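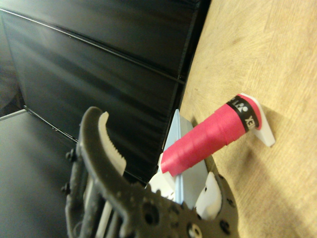
A red grip with the tape wound on in spirals.

Why I've stopped buying new rackets

By Vivek Sandhu

I play badminton on Sunday evenings, badly, and I have done for six years. In that time I've owned four rackets, and I'd like to make a case for having owned one.

The trouble is the shop. I go into Jellis for a tube of shuttles and there's a wall of the things, all lit up like a jeweller's window, and I start to think my backhand would sort itself out if only I had something stiffer. Or lighter. Or whatever the lad behind the counter is playing with this month (he's county standard and could beat me with a saucepan lid). I walked out last January 90 pounds poorer, and my backhand is exactly where I left it.

What changed my mind was a grip. Mine had gone slimy and grey, and Narendra Semwal, who I play doubles with, told me to stop moaning and put a new one on. I'd never done it! I'd always treated a worn grip as the first sign that the racket was on its way out, which now seems a bit like selling the car when the mats get muddy.

So I bought a roll of tape and sat down with the radio on. You start at the butt, you keep it tight, you overlap a little each time round, and you finish at the top with a bit of sticky band. My first go was lumpy. The second was all right. By the third I was rather pleased with myself, and went looking round the house for other handles to wrap – the hammer got one, and so did the garden fork.

I know how this sounds. A man discovers tape. But I do think we've been trained out of this sort of small job. We're told that gear is either new or finished, with nothing in between, and the shops have no great reason to tell us otherwise. A restring and a fresh grip will give most club players a racket that feels lovely, for a good deal less than the price of another one.

Narendra says I'm being unfair, and that people who love kit should be allowed to love kit. Fine. He has a bag the size of a canoe and it makes him happy. I'd only ask that he tries the tape first, before he gets his wallet out for the next one. He's promised to think about it, and meanwhile he's asked if I'll do two of his.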